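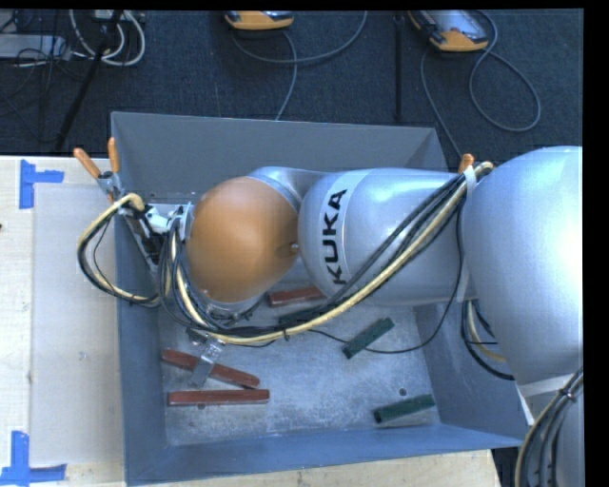 Friday, September

Dye kitchen notes, second round of the madder baths. Jasper Verbeke started the mordant pots before I got in, so the first part is from his sheet.

Wool is the Drasunow two-ply, scoured the day before in plain soap and left in the rinse water overnight. He mordanted all of it in alum with a little cream of tartar, brought up slowly over the morning and held just under a simmer. Skeins went in wet. He notes that the Skilari alum took longer to dissolve than the old tub did and left grit at the bottom of the jug. He strained it through muslin. I would like to know if that grit is filler or just bad storage. Keep a spoonful back next time and look at it properly.

Madder: ground root from Yu, soaked in warm tap water with a pinch of chalk. We have been lazy about chalk and I think it shows in the August skeins, which are all on the brown side. Tap water here is soft.

Pots:

- A - madder, chalk, kept low the whole time
- B - madder, chalk, allowed to get hot in the last half hour
- C - madder, no chalk, kept low
- D - exhaust from A, fresh skein, no additions

Pot A went well. Clear red with some orange in it, even through the ties, which is where we had trouble before. I had retied everything in loose figure eights and will keep doing that.

Pot B browned, as expected. It was still a good color, close to brick, and I would use it for the border yarn if we can repeat it. My worry is that we can't. The small burner jumps from barely on to too hot and I was lifting the pot off and on with a towel. Not a method anyone could follow from these notes.

Pot C was flat next to A. Same weight of root, same time. I am calling the chalk question settled for this water and won't spend more yarn on it.

Pot D gave a soft apricot. Jasper likes it more than any of the others. I think it needs a washfastness test before we get attached to it.

Thermometer: the Fumov dial reads 2 degrees high against the glass one at the temperatures we care about. All the readings on the sheet are from the dial. I have not gone back and corrected them, so take that off if you are comparing with the spring notes.

Rinsing took longer than the dyeing. A and B both let go of a lot of loose powder and I ended up shaking them outside once they were dry. Next time the root goes in a bag - an old stocking would do - even if it costs us some depth.

Left to do: cut 12 cm lengths from each skein for the light test and pin them on the card in the south window, half covered. Label them before cutting, not after. Wash test on D and on the A sample. Order more cream of tartar, the jar is down to a scrape.

Pot A liquor is in the lidded bucket under the sink. Please don't tip it out, I want one more skein from it on Monday.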